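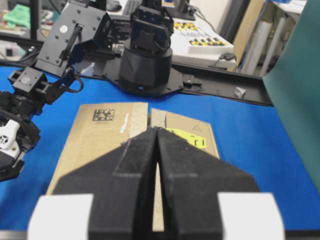
I get the same email every few weeks, usually from somebody standing in a kitchen full of delivery boxes: can a robot do this for me yet? So this issue I'm finally having a go at boxes. (Laundry is coming in July, I promise, please stop asking!)

Boxes sound easy. You open one, you empty it, you squash it, you put it out with the recycling, and you do all of that while thinking about dinner. I timed myself at home last weekend and a medium one took me 20 seconds, tape and all. Then I went over to Flelley, the little shop that packs and ships for Neltel, and asked the people on the floor what they'd hand off to a machine first. Every one of them said cardboard. They don't mind packing, they like the forklift, but the flattening and stacking is the job people draw straws over.

And for a robot it's a mean little job. Cardboard bends when you lean on it, the flaps don't sit level with each other, and there's a fold or a gap right where you'd like something solid to push on. A person feels all that through their fingertips and adjusts without noticing. A machine with two stiff fingers has to work out where the edge is, get there at a decent angle, and squeeze enough to hold on but not so much that it crushes the thing.

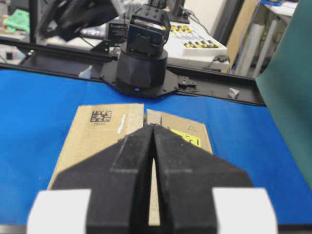
*Two fingers, two flaps and a fold up the middle.*

I asked Honutari, who make picking software and were kind enough to answer my very basic questions, how far along all this is. Their answer was "it depends on the box," which made me laugh and then turned out to be the whole conversation. Give a robot the same carton, in the same spot, all day long, and they reckon it'll manage 89 tries out of 100. Mix in a soggy one, a crumpled one and one with a strip of tape somebody forgot, and the number drops so far they wouldn't let me print it. My kitchen only has the second kind.

The shape of the fingers matters a lot more than I'd guessed, too. I had always pictured a robot hand as, well, a hand! But for cardboard you may be better off with something simple and flat that lies along the side of the box, so the push gets spread out and you don't poke a hole through it.
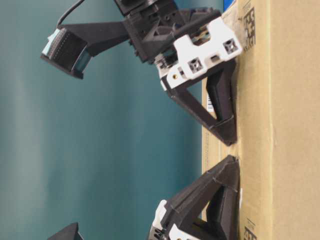

**CHORE CHECK: CARDBOARD**

*At work:* Getting there. If your boxes all match and someone is nearby to sort out the odd ones, I'd start looking at prices now.

*At home:* Not yet. I'd say around 4 years before I'd trust one with my own recycling, and the Afolabi model I've been saving up for doesn't list boxes among its chores at all.

If you've got a machine at work that breaks down cartons, please write and tell me what it does when one arrives upside down. I'll print the best replies next time, next to the laundry.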